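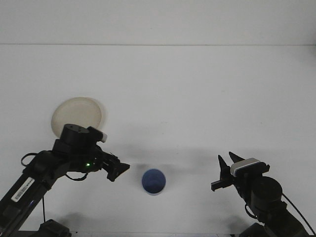 Prurwood worktops: frequently asked questions

What finish is used on the white tops?
All white tops are coated with a two-part matt lacquer made by Enell. The lacquer is applied in two coats over a primer and cured before dispatch. Oiled tops use a separate product and are covered by their own care sheet.

How long before a new top can be used?
The lacquer is touch dry when the top leaves us but continues to harden for 11 days after delivery. Light use is acceptable during this time. Do not fit clamps, stand heavy items on rubber feet or leave wet cloths on the surface until the period has passed.

What is the longest single length available?
186 cm. Longer runs are supplied as two pieces with a bolted butt joint. The joint is cut at the workshop and must not be trimmed on site. Joints should not fall over a leg or within 35 cm of a sink cut-out.

Can I cut the top myself?
Straight cuts can be made with a fine-toothed blade, cutting from the underside with a circular saw or from the face with a hand saw. Mask the line first. Every cut edge must be sealed on the same day with the edge sealer supplied. Unsealed edges are not covered by the guarantee.

How do I clean it?
Warm water and a small amount of washing-up liquid. Dry with a soft cloth. Cream cleaners, scouring pads and melamine sponges will polish the matt surface and leave shiny patches that cannot be removed without recoating.

Will white tops yellow?
Slight colour change should be expected over several years, mostly in direct sunlight. Items left in one place for months may leave a paler area. This usually evens out once the item is moved.

What heat will the surface stand?
Up to 100 °C for short contact. Use a trivet for pans and oven dishes.

Do the Odberg trestles fit every top?
They fit all tops up to 75 cm deep. Deeper tops need the Angelovski frame, which has a rear rail and adjustable feet. Fixings for the two are not interchangeable.

Can scratches be repaired?
Fine scratches can be reduced with the repair kit. Damage that reaches the primer needs a full recoat. Send a photograph and the order number to Mieke Desmet in aftercare, who will quote for the work. Collection from mainland addresses is on Fridays only.

Can I order a sample?
Yes. Samples are 10 cm square and show the finish on one face and two edges. Sheen varies a little between batches, so tops meant to stand side by side should be ordered together.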